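Film Structure and Editing > Flashback framing in Dredport: does the timeline hold?

reelcount
Posted 2/15/21
Rewatched Dredport and kept notes on the order of events. The film opens with the older sister giving a recorded statement to a harbor inspector. Everything up to the ferry fire is presented as her account. My problem is the warehouse sequence. She is not in it, she is never told about it on screen, and the film still cuts back to the statement room as if she had just finished describing it.

Either the narration is unreliable and the film never follows up, or the editor dropped the rule when it got in the way. I lean toward the second. Has anyone worked through this in detail?

mattebox_k
The rule is dropped earlier than that. The dinner at the pilot's house is already outside her knowledge. She leaves before the argument starts, and we stay in the room for the whole thing. By the time of the warehouse, the audience has been trained to accept it.

I would not call this an error. Most films framed by an interview or a confession use the frame to set the tense and then ignore it. Skider does the same thing with the radio broadcast.

reelcount
Skider is a different case. The broadcaster is reading from a file, so he can plausibly know anything in the file. The sister has no file.

lowkeylight
She does have the letters. The inspector pushes a bundle across the desk in the second statement scene and she says she has read them all. It is a short line and the music is loud over it. If the pilot wrote to his brother about the dinner and the warehouse, the account is covered.

I had the subtitles on, which helps. The line is in the subtitle track even where the dialogue is hard to make out.

mattebox_k
That covers the dinner. It does not cover the warehouse, where the pilot is unconscious for the second half.
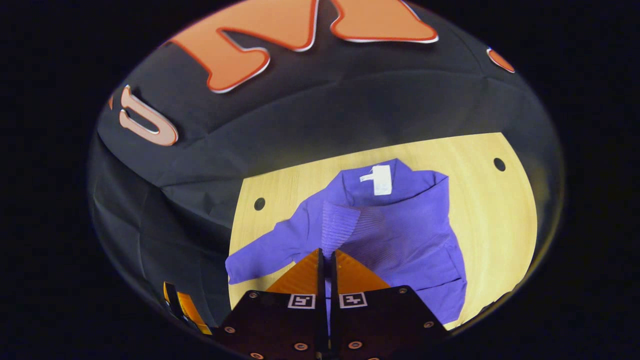 The version matters here too. There are 2 cuts in circulation. The festival cut runs 34 minutes before the first return to the statement room. The release cut returns sooner and adds a line of voiceover over the ferry timetable. If you are working from the release cut, the voiceover says "as I understood it later," and that phrase does most of the repair.

reelcount
Release cut. I have that line in my notes but filed it under the timetable scene only. I took "it" to mean the schedule change.

Odoi_fan
It can mean both. Same writer as Odoi, and he did this there: a vague pronoun in the voiceover that gets picked up by a scene much later. In Odoi the narrator says "I didn't see it that way" well before the trial, and the trial is then played twice from different sides.

I don't think Dredport does it as well. In Odoi the second version of the trial has different blocking and different dialogue, so you can tell which one belongs to whom. The warehouse has one version and no marker.

lowkeylight
There is a marker. The color changes. Everything she witnessed has the warm grade, and the warehouse is cooler. The dinner goes cooler too once she has left the house.

mattebox_k
I checked this on the disc. The dinner does shift, but slightly, and the shift begins with her coat still on the hook in the hall. The warehouse is lit with work lamps, so I would expect it to look cooler whatever the grade was doing. I don't think you can separate the two from the finished picture.

reelcount
Agreed on the lamps. The dinner is the better evidence, and I missed it. I would still want one more scene. Does the hospital corridor shift? She is asleep in the chair for part of it.

lowkeylight
It stays warm. That counts against me.

Odoi_fan
Or she is awake and pretending, which fits what she tells the inspector about the nurse.

mattebox_k
That is a lot of weight on one closed pair of eyes.

gatecheck
For comparison, Brivbridge handles the same setup with no color coding at all. The frame is a deposition, and each time the testimony goes past what the witness could know, the opposing lawyer objects in the present tense and the flashback stops. It costs the film some pace. The objections take up about 40 seconds each and the middle hour feels long. But the timeline is clean and you never have to ask who is telling it.

reelcount
Brivbridge is clean, yes. I also turned it off the first time I tried it.

gatecheck
Understood. Try again from the 70 minute mark, where the second witness comes in. The objections thin out after that.

reelcount
Will do. I am changing my Dredport notes to "rule loosened, partly covered by letters and voiceover." The warehouse stays marked as open. If anyone has the festival cut, please check whether the letters line is in it.

lowkeylight
I have access to it until March. I'll look at the second statement scene and post the wording.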